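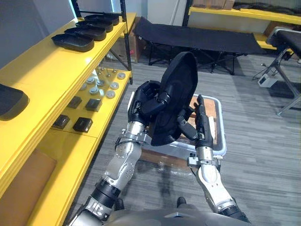
3.2 Storage of soft and rigid items on open shelving

The second part of the study concerns how mixed items are kept in small rooms where there is no closed cupboard. We chose open shelving because it is the most common furniture in such rooms, and because a wrong placement can be noticed from the door. The participating sites, Kerthorpe and Sikance, both use metal shelving with trays on the upper levels and larger bins at floor level. The bins have no fixed position, and this became important for the results.

Items were divided in two groups before the first round in May. Rigid items keep their outline when they are stacked. Soft items, for example padded seats, cushions and folded covers, change their outline under weight and do not return to it at once. A padded piece with a raised rim is a difficult case between the two groups. The rim behaves like a rigid edge, but the hollow inside gives way when another item is laid on it. In the first coding such pieces were counted as rigid. After a discussion between the two coders they were moved to the soft group, and all tables in this paper follow the second coding.

In total 801 placements were recorded. Of these, 700 could be assigned to one level of the shelving or to the floor. The other placements were left out of the analysis, mostly because the item was put down and taken up again before the end of the round.

Figure 3. Padded item held upright above a clear plastic bin on a striped carpet. To the left, a yellow shelving unit with four black trays on its top shelf.

Trays of one kind were almost always kept together, one behind another, and the row was seldom broken to make place for something else. At Kerthorpe we observed only 13 cases where a tray was removed from its row and not returned to it in the same round. Floor bins were treated with less care. Flat pieces were often left in them at an angle, so that a good part of the volume could not be used, and a larger item laid on top did not rest level. Lại (the name of the smaller storage plan, see Section 2) recommends that flat pieces stand on their long side. This was followed in 22 rounds, and in these rounds the bins could be pushed under the lowest shelf without lifting.

For padded items we compared three positions: lying on the shelf, lying on top of a bin, and standing upright against the side of the unit. The upright position needs the smallest floor area, but it depends on the friction of the floor. On carpet the items stayed in place. On the smooth floor at Sikance they slid down slowly, and a stop had to be added - a simple wooden strip was enough.

We did not measure how long each placement took, so nothing can be said about speed. The Dilier checklist, which we used for the order of the room after each round, also gives no separate score for the floor. Its results are reported for the shelves only in Section 3.3.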